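8 August 2021

# Prokness Handheld Gripper, with the Shehu Practice Guide: Review

Trevetti sells the Prokness gripper as a bundle with the Shehu guide, a printed set of rules for recording manipulation tasks by hand. I bought one set for our bench and used it for 11 sessions. The hardware is adequate. The guide is better than the hardware, with one section I would rewrite.

**Build.** Two flat black fingers, wide opening, screw mounts with brass threaded inserts. The inserts matter. On our older Bromeo unit the screws ran straight into plastic, and the threads were stripped by October of the first year. The finger plates are matte and pick up scuffs and dust quickly. Grip force is set by hand, and the guide asks for it to be checked at the start of each session. I found drift twice.

**The guide.** It has 7 sections. Section 2 covers the work surface: one plain matte top, one task object, and no loose items within finger reach. Section 3 covers cords, and it is the strongest part. Any corded object must be unplugged at the wall, with its plug on the table inside the work area, before the first take. The rule applies to power strips as well as appliances. Our own bench rules only said "power off," which leaves too much to the operator. 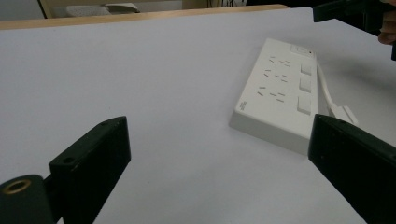
*Power strip task, Section 3 layout: plug on the tabletop, fingers open.*

The guide allows either long-axis or short-axis grasps on a strip. It does not say which side the cord should leave from, and it should. With the plug lying next to the right finger, a low approach can catch it. I now write the cord side on the task sheet and hold it fixed for a full block of takes.

Section 5 deals with switches. Pressing a switch with a finger edge is permitted only on an unplugged object, and each press is logged as a contact event. That is sensible. The log form, however, has no field for a missed press. Fredy Bedoya added a column to our copy, and I recommend doing the same.

Section 6 is the weak one. It sets a cleaning interval of 1000 takes for the fingers. Our set reached 1128 before I noticed the overrun, and by then slips on smooth plastic housings had become frequent. Wiping the inner faces at the end of every session fixed it. A fixed take count is the wrong measure for a surface that collects dust while idle.

**Operator rules.** The guide requires the hand to stay on the handle, clear of the fingers, for the whole take. If the object needs repositioning, the take ends. Bello Mohammed considered this too strict for short tasks. After comparing both methods I side with the guide, as takes with a mid-task correction were nearly all discarded later.

**Faults noted**

- Handle is stiff in the first sessions.
- The guide's index points to the wrong page for Section 4.
- No spare inserts in the box.

**Verdict.** Buy the bundle if you have no written bench rules. If you already have them, Section 3 is still worth copying into yours, and the gripper alone is a fair replacement for a Bromeo. Order spare screws with it; the supplied ones are a little short for a thicker finger plate.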